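Pernura project news: what we learned from the first 200 kitchen episodes

From the data collection group, Tarstead office
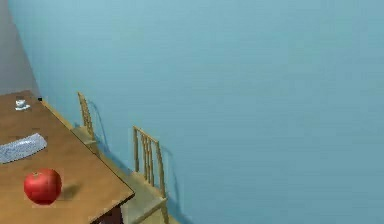
Why do we collect examples in simulation before we collect them on the real arm?

Mostly for the cost of a mistake. When an episode goes wrong in simulation we delete it and start again in a few seconds. When it goes wrong on the real arm, one of us must stop the motors, put everything back, and check the wrist for damage. The real examples are still needed, but we want to spend them on things the simulator can't teach.

In July we finished the first set for the table task. The set has 200 episodes, all recorded by people who drive the simulated arm with a hand controller. The task is written to the operator as one short sentence, such as "put the apple on the cloth." The operator reads it, does it, and presses the button to close the episode. The learning system later receives the same sentence together with the camera views and the motions.

We had a long discussion about the start of an episode. In our older sets the recording began when the arm was already near the object. The model trained on them was good at the last part of the movement and very weak at finding the object. Now every episode begins with the arm outside the view of the room camera, and we keep the still moments at the beginning. Some colleagues from the Bhat team asked to cut them, to save space. We tried this on a copy of the set and the result was worse, so they stay.

The second subject was variety. Before each episode the program moves the objects on the table to new places and changes the direction of the light. It also moves the room camera, sometimes to a high corner where the wall takes most of the view and the table is small. Operators don't like these views very much. I understand them, it is tiring to judge distance this way, and they are allowed to switch to a second view while they drive. The model gets both. Plain walls and chair shadows also belong to the training, and we don't crop them.

From the 200 episodes we rejected 40. The most common reason was that the sentence and the action didn't agree. For example, the sentence said "next to the saucer" and the operator put the object on the saucer. Such an episode looks very clean when you watch it, and for this reason it is easy to let it pass. Each episode is now checked by a second person who sees the recording first and writes a sentence for it, and only after this sees the original sentence. If the two don't mean the same, the episode goes to the rejected folder.

We also wrote down 3 rules for operators:

Do not correct the position of an object after you have released it, unless the sentence asks for it.
If you drop something, continue and pick it up again. Do not restart.
Move with your normal speed, also when you feel the grasp is easy.

The second rule surprised some of the new operators, who wanted to send only perfect work. But a model that has never seen a dropped apple will not know what to do with one.

The next set will be made with Jonder, the newer version of our scene program. It can change the shape of the cups and the softness of the cloths, and it has 110 object models ready to use. Cloths will be the difficult part, because the simulated cloth still slides too easily when the gripper pushes it from the side. We will begin with rigid objects and add the cloths when the friction is corrected.

If you would like to record episodes, the training takes one morning and you don't need to know programming. Please write to the Pernura mailing list and tell us if you are left-handed, so that we can prepare the controller.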